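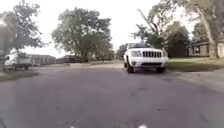
What is the first step when checking a residential street for pavement wear?
Mark off a fixed length and record its start point, so a later check covers the same ground. The Kekdale sheets use sections of 400 feet.

Walk each section twice, once along each curb. Face oncoming traffic and stay off the travel lane. For every crack, write down the distance from the start point, the direction it runs and its width at the widest point. Cracks that join into a mesh are logged as an area — length by width — and given a single line on the sheet.

Blotches are logged separately. A change in color with no change in texture is a stain or an old seal coat. If loose stone comes away under a gloved finger, enter it as raveling.

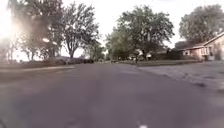
How should tree shade be handled during the survey?
Survey shaded stretches when the light is even, and note the time on the sheet. Hairline cracks are easy to miss under broken shade or in low sun.

Look along the pavement near large trunks for humps, which may be caused by roots. Lay a straightedge across each one and measure the gap at both ends. Enter the larger reading.

Repeat the survey in November, after leaf drop, with the same start points.

Sheet layout by Maricica Voicu, revised 14 May 2023.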